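How I Store Potatoes Through the Winter

Last updated: January

Okay, so I grew way too many potatoes again! My little plot at Felthorpe gave me 147 of them (yes, I counted, I was proud), and I've gotten pretty good at keeping them going until spring. My way is cheap and kind of lazy.

First, don't wash them. Just let the dirt dry and brush off the loose stuff with your hand. Then spread them out somewhere dark and airy for 14 days so the skins can toughen up. I use old newspaper on the floor of the back hall, and everybody just steps over it until I'm done.

Next comes sorting, and I'm picky! Anything with a cut, a soft spot, or a green patch gets pulled out. Small cuts get trimmed and cooked that week. Green ones go in the trash. Don't fuss over color otherwise, a patchy brown and yellow skin doesn't bother me one bit.

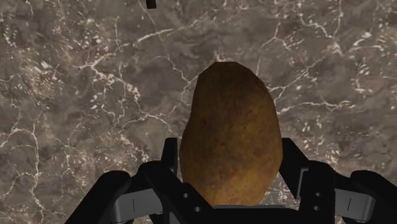

My neighbor at the plots read my first draft and wrote back that I'd left out the apples: keep them in a different room, she said, or your potatoes will sprout by the holidays. She's right, and I learned that one the hard way (a whole box, all sprouts, so sad).

For the boxes, I get free cardboard ones from Pundley, the grocery store near me, and poke holes in the sides with a screwdriver. Paper sacks work too. Skip plastic bags, they sweat. I put the biggest potatoes at the bottom, only three or four layers deep, and lay a sheet of newspaper on top to keep the light out.

Then find your coldest spot that doesn't freeze. Mine is the closet under the stairs, up against the outside wall. The fridge is too cold for me, they turn sweet and fry up way too dark.

After that I check every couple of weeks, mostly with my nose! If a box smells off, dump the whole thing out and find the bad one, then put the rest back in a clean box. Sprouts shorter than a fingernail just get rubbed off, and I eat those potatoes first.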